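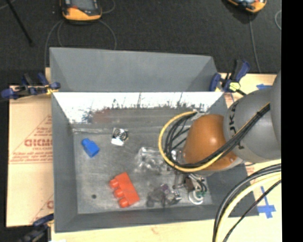

One early reader of this card wrote back that a gripper comparison run in a single bin tells you which gripper likes that bin. Fair enough, and we have not found a good answer to it. Please keep the objection in mind while reading the numbers.

Harine Bin Picks, data card
Last edited 26 April 2026

What is in it
2773 pick attempts by one arm with 2 grippers, called Nurach and Usura throughout. Each attempt has a still from the fixed camera before and after, the commanded grasp pose, the finger width at close, the wrist force trace and a hand-entered result. 213 attempts have no force trace. We left them in with the field blank. Drop them if you need force, keep them if you only need poses.

Objects
Small mixed parts: plastic blocks, a red-orange toy building block with round studs, bits of metal, crumpled clear plastic, short curled wires, a white ring. They lie on the bin floor in no set order. The clear plastic was the worst thing in the bin for the pose estimator, and the scuffed metal floor did not help. Scratches get picked up as edges.

Setup
Large grey bin with sloped sides, bar clamps around it, arm reaching in from the side. The clamps went on in February, after we noticed the bin creeping when the fingers pushed on a wall. Attempts from before then are marked bin_free. We don't trust the wall-contact results in that part and would not publish on them.

Camera
Fixed for the whole collection. The wrist and its cables hide part of the floor whenever the arm is over the bin, so the "before" still is the useful one for planning. Anyone hoping to watch the fingers close will be disappointed. A wrist camera would fix this and would bring problems of its own.

Controller
Both grippers ran on the Fung controller at default gains. The Usura documentation recommends softer gains for small parts. We tried them for about 80 attempts, saw nothing we could tell apart from noise, and went back to the defaults. Those attempts are in the folder gains_soft and are included in the total.

Results
Nurach comes out ahead on the blocks. On wires neither gripper is any good. The gap on blocks gets a lot smaller once bin_free is removed, so be careful about quoting it. We have seen it quoted already without that detail.

Labels
"Success" means the part left the bin and was released at the drop point. "Partial" means it lifted and fell. The line between "partial" and "miss" was drawn by eye and it shows. If your model does well on that boundary, check for leakage first.

Not suitable for
Cycle time claims. The arm was run slowly.
Claims about either gripper on larger parts.
Training anything that will see a different bin, unless you test it there.

Known problems
Finger width drifts on Usura in long sessions. Re-zero times are in rezero.csv, with gaps.
File names use two different date orders. Go by the index file.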